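Solow Robotics Club - Spring Progress Report to the Ornent Fund
Reporting period: February to April
Project: Towel folding with one arm (Stimard student grant)

Quick summary first, full budget sheet is attached separately.

We said we would have a working fold by the end of the term. We have one fold, not the full sequence. The arm was mounted in February and the students spent most of that month on calibration, which took longer then planned. Green table, one tan towel, same towel every time for now.

Runs logged this period: 84. Target in the proposal was 60, so ahead on that. Success rate is another matter. Corner grasp is decent when the towel starts out flat, poor when it starts rumpled. Students are writing the approach moves themselves in Python and keeping a shared log of what fails and why.
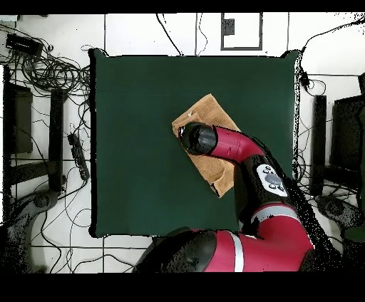
Wibisono, reading a draft of this report, asked whether a single arm is ever going to get past the second fold, and would rather see the club spend next term on a clean first fold and a proper write-up. The students were split. For now we keep both folds in the plan but the first one gets priority.

Problems so far:
Grasp height. Too low and the fingers push into the table cloth, too high and they close on nothing. Students now set the height by hand before each block of runs - slow but it works.
Room time. We get the room 2 afternoons a week and setup eats a good part of each.
Cables. Still need tidying, on the list since March.

The newer members have mostly been on approach work, stopping the open gripper over a corner and checking position before the close command is sent. Good training task, and it cut down on bad grasps. Two of them have asked to take over the code for this part.
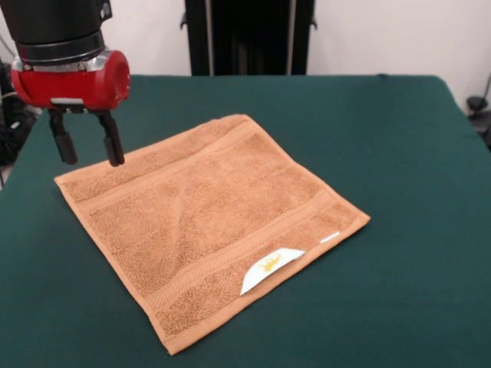 Gripper open above the towel, near a corner.

Spending: on track. Spare finger tips ordered, not recieved yet. No change requested to the total, but we would like to move the unused travel money to a second set of towels in other colors and thicknesses. Please confirm if thats OK.

Next period: first fold from a rumpled start, short demo at the school open evening in May, draft write-up to Ornent after that.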